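Music > Features > Interviews

Omolara Nnaji takes her time with Tralell

June | By the features desk
70 shares | 2 comments

Omolara Nnaji wanted to talk about the bass drum first. She had spent the morning moving it from one end of her rehearsal room to the other, and she was still not happy with where it had ended up.

"It sounds fine by the door, but then I can't open the door," she said. "So now it's under the window and it sounds like a suitcase."

The room is over a tire shop, a short drive from the house where she grew up. It is where she wrote most of Tralell, her second album, which comes out later this summer on the Sesava label. She plays guitar and sings on all of it. The band is the one she has had since her first record, with an organ player added on half of the songs.

Nnaji came to the blues through her uncle, who kept a guitar behind the couch and didn't let the children touch it. She learned on it anyway, in the afternoons before he got home from work. "He knew," she said. "The strap was always the wrong length when he picked it up. He never said a word about it. When I was fourteen he bought himself a new one and left the old one on my bed."

She still has that guitar, but it no longer leaves the house. On the road she plays a Mendonça, a hollow-body with a wide neck that she bought used from a player who was giving it up because of his hands. It needed work. The nut was cracked and one of the tuners had been replaced with something from a different instrument. She fixed the nut and kept the tuner.

"It holds pitch better than the others do," she said. "I'm not going to argue with it."

Her first album was made in a hurry, over a long weekend, with everyone in one room and no headphones. Reviewers liked the rough sound of it. She is less fond of it now. The tempos are too fast, she said, and there are two songs she will not play live because she rushed the words.

"I had a slow song on there that I sang as if I had a bus to catch. People come up and ask for it and I feel bad, but I can't do it. I'd have to write it over."

For Tralell she did the opposite. The band rehearsed through the winter and played the new songs at Flarko, a small club with a low stage, before recording any of them. They didn't announce the shows as anything special. They went on early, before the main act, and played the set in a different order each time. One shuffle that she had been sure would open the album kept falling flat, and she dropped it. A waltz she had thought of as filler got people to put down their drinks.

"You can tell from the stage," she said. "It's not the clapping. Clapping is manners. It's whether they turn back around to the bar while you're still playing."

The waltz is called "Cousin's Porch" and it is now the third track. It has a long guitar introduction that she did not plan. At one of the Flarko shows the organ player was late getting back from his car, and she kept going around the first eight bars until he sat down. When they listened to the recording from that night, the drummer asked why they would ever do it another way.

The lyrics took longer than the music. Nnaji writes by hand in school notebooks, with the verses on the right-hand page and the left kept clear for changes. Some of the songs have more on the left than on the right. She said she had been reading old letters from her mother's side of the family, and that a few lines in "Salt for the Road" are taken from them word for word, with permission from the aunt who keeps them.

"She made me read her the whole song over the phone first. Then she corrected my grammar. I told her the grammar was from the letter. She said the letter was wrong too."

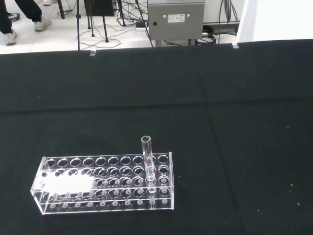 The last song on the album, "Nothing on the Stove," is the one she is proudest of, and it is the barest thing she has recorded. There is one voice and one guitar, and for long stretches there is only the voice. An earlier version had the full band on it, plus handclaps and a second guitar part. She took them away one at a time over several evenings. Her producer thought she had gone too far, and they had their only real disagreement over it. Nnaji's way of explaining the song to him was to talk about a test tube rack, the clear kind with row after row of round holes, and a single glass tube standing in it. "All those places you could put something," she said, "and you look straight at the one. If I fill the rack, you don't look at any of them." He asked her for at least a little organ at the end. She said no. The song ends on the guitar.

They are on good terms again, and he has already asked about the next one. She has told him it is too early to talk about it, although there is a notebook going.

Before that comes the touring. Sesava has booked 20 shows, most of them in rooms not much bigger than Flarko, and the band will travel in the drummer's van. Nnaji does a share of the driving. She doesn't listen to music in the car and she asks that the others use earphones. What she likes on a long drive is ball games on the radio, any teams, as long as the announcer isn't excitable.

She is nervous about playing the last song live. It is very quiet, and rooms with a bar in them are not. At rehearsals she has tried it at the end of the set, where it sits on the album, and also right at the start, with the band waiting at the side.

"Starting with it scares me more, so that's probably the one," she said. "If they talk, they talk. I've sung over a blender before."

Her uncle will be at the first show. He has heard the album once, in her kitchen, with his coat on. She asked him afterward what he thought, and he said the guitar on the waltz was a little behind the beat. She told him it was meant to be.

"He said, 'I know it was. I'm saying leave it there.'"

She got up then to have another go at the bass drum. The drummer was due at four, and she wanted it settled before he came in and moved it himself.

Tralell is out on Sesava in August.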